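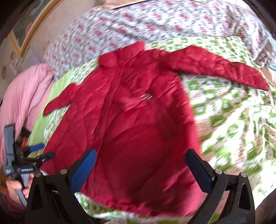
Silver coins for people who've only ever bought bars
Notes, Wednesday evening slot. Keep to time this time.

Start: who's in the room. Hands up if you own any silver at all. Hands up if it's in a drawer. (Wait for laugh. If no laugh move on.)

Who I am, short. Declan Ngata, been buying and selling small silver for years, mostly coins, mostly badly at first. Not a financial adviser. Say that twice.

Premium. Do this first, everything hangs off it.
Spot price = the metal. Premium = what you pay over it. Coins cost more to make than bars so premium is higher. Then add VAT in this country on new silver, and that's the bit that hurts. Gold people always forget this. Day you walk out of the shop you're behind.
Ask: what would I get if I sold it back to you this afternoon? Good dealer tells you straight off. If they go vague, leave.

Story: my first tube from Kuseo. Didn't ask. Bought on looks, lovely finish, paid way over. Sold two years later for less than I gave even though spot had gone up. Don't dwell, people get the point.

Bullion vs collectors.
Bullion coin: made in big numbers, priced off metal.
Proof / limited: priced off whoever wants it that week.
Both fine. Just know which you're buying. The box and certificate are nice but don't melt.
Pass round the two Pană proofs here. GET THEM BACK. Edges only, please, no thumbs on the face.

Secondhand. Often the best route for small buyers. Scratched, toned, a bit of milk spotting, who cares, the weight is the weight. Dealers sometimes have a mixed tray under the counter and you have to ask for it. Tultberg used to keep theirs in a biscuit tin. VAT can work differently on secondhand, depends on the dealer's scheme, tell them to ask and get it on the invoice. Don't get drawn into tax questions, I'm not the person.

Checking what you've got. Table at the back for this bit.
Scales first. Then callipers, diameter and thickness. Then magnet: silver isn't magnetic, so if it sticks it's wrong, but plenty of fakes don't stick either so it only rules things out.
Ring test is fun, needs practice, don't do it with proofs.
Weight right but too thick = worry.
If you're unsure take it to somebody with a proper tester. Most shops will do it while you wait.

Box of 91 from the clearance lot, tell this one. Checked every coin on the kitchen table. 2 were plated. Seller refunded no fuss, but only becuase I'd kept the paperwork and done it the same week.

Storage. Most questions always come here so leave room.
Dry. Cool. Not PVC flips, they go green and sticky over time. Capsules or the tubes they came in.
Don't polish!! Say it slowly. Toothpaste man from last October, if he's in don't look at him.
Silver is bulky. Same money in gold fits in a matchbox, in silver you need a shelf. Think about weight on the shelf too.
Home insurance, ring them and ask what the limit is for coins and bullion, it can be lower than you'd think. Take photos of everything and keep them somewhere else.
Don't tell the whole pub.

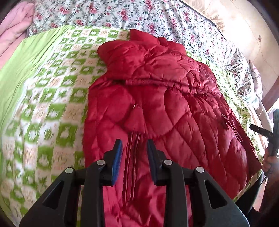

Red quilted jacket laid out on the bed.

Selling. Quick, running short by here probably.
Three ways: back to a dealer, auction, privately. Dealer is quickest. Auction takes fees off both ends so read the terms. Private gets you most but meet somewhere sensible, daylight, count it before you hand over.
Sturkutby post theirs in with an insured label, I've used them, fine, took a few days longer than they said.
Split sizes help here. A kilo bar is one sale or none, a tube of ounce coins you can sell four and keep the rest.

Worked example for the flip chart. Write it big.
Paid 327 for the lot, VAT included.
Offered 70 less on the same day = 257.
So metal has to move a fair bit before you're level. Let them do the sum themselves. Don't give a percentage off the top of my head, got it wrong in the library talk.

How much to buy: what you can leave alone. No borrowing. No cards.

Handouts are under the chairs at the front, weights and diameters for the comon coins, back page is blank for there own list.

Questions. Repeat them back, the room's echoey.
If asked where the price is going: don't know. Next question.

Tea. Scales stay out till half eight. Collect the Pană coins before anyone goes.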